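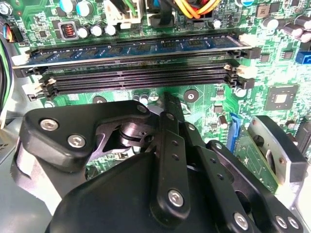

Ticket 2953: RAM insertion episodes rejected on upload
Opened by: Lies Desmet
Project: Candine
Priority: Normal (was Urgent until I had lunch)

Problem
Of 598 episodes recorded on the memory task, the checker threw out 49. Reason given each time: "no end state." Very helpful, thank you, checker.

Jun 2, 2021, 9:40
Watched 7 of the rejects. In every one the module goes into the top slot and the operator stops recording the instant it looks seated. The checker wants two still seconds at the end. Our operators are faster than our rules.

10:15
Asked Lambrechts whether the two seconds could be one. Answer: no, with a link to a page from March that I apparently wrote.

11:30
Tried padding the endings by repeating the last image. Checker accepted them. Training script did not, and complained about duplicate timestamps in a tone I didn't care for. Reverted.

13:05
Changed the recorder so the stop pedal waits two seconds before it closes the file. Recorded a short batch on the green board, top slot only. All passed.

14:20
Side issue: the label menu still calls the slots 1 to 4 from the bottom, while the task sheet counts from the top. Opened separately under Lundoler, where label complaints go to rest.

Status
Pedal fix is live on both stations. Rejected episodes stay out of the set and will be recorded again. Please don't tap the pedal twice. It heard you.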